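Green glass from old Flamell works can be seen in Vamitz until end of May

The local history house in Vamitz opened on Saturday a new display of pressed and blown glass from the former Flamell works. Visitors can see 100 pieces, most of them green, which were made for kitchens and dining rooms in the region. The display stays open until the end of May.

The Flamell works stood on the road between Vamitz and Divitz and produced simple household glass: small dishes, bowls, jars with lids, salt cellars and drinking glasses. The factory did not make luxury goods. Its products were sold at markets and in village shops, and many families in the area still have one or two of them in a cupboard without knowing the origin.

The collection belongs to the Awad family, who had a household goods store on the main square of Vamitz for two generations. When the store was closed, a big part of the old stock was still in the cellar, packed in newspaper and straw. The family kept it there for many years and last autumn decided to give it to the history house. The inventory list has 757 entries, but some entries are for single lids or for pieces which are broken and wait for repair.

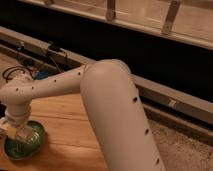

Round green glass with ribbed rings on the inside, on a wooden tabletop.

The green color was typical for Flamell in its early period. According to the text in the display, it came first from iron in the local sand, and the works did not try to remove it. Later the customers began to ask for clear glass, and the green pieces became cheaper. In the price list of the store, which is also shown, a small green dish costs half as much as a clear one of the same size.

Special attention is given to the rings which were pressed into the bottom of many dishes and jars. They had a practical use, as the pattern made small bubbles and scratches less visible. They also help today with the dating. The history house has found 11 different ring patterns so far and has put one example of each on a separate shelf, together with a pencil drawing of the pattern. For two of the patterns it is not yet sure if they were made in Flamell or came from a smaller workshop in Divitz.

Not all of the glass is behind doors. In the back room there is a table where visitors may take some of the more common pieces into the hands and feel the difference between pressed and blown glass. Children can make a rubbing of a ring pattern with paper and wax crayon and take it home. Large bags should be left at the entrance.

People who have green glass at home and would like to know more are invited to bring it on Saturday afternoon between 2 and 5. The history house will compare the pieces with the inventory list and, if the owner agrees, take a note of the pattern and the size. It does not give any opinion about the price. Especially wanted are lids with a knob in the form of an acorn, of which the Awad stock has only a single damaged one.

Entrance to the display is free. A small printed guide with the price list and all ring patterns can be bought at the desk. The bus from Divitz stops in front of the building, and there is parking behind the school. After May the pieces go back to storage, except for the shelf with the patterns, which will stay in the permanent room on the first floor.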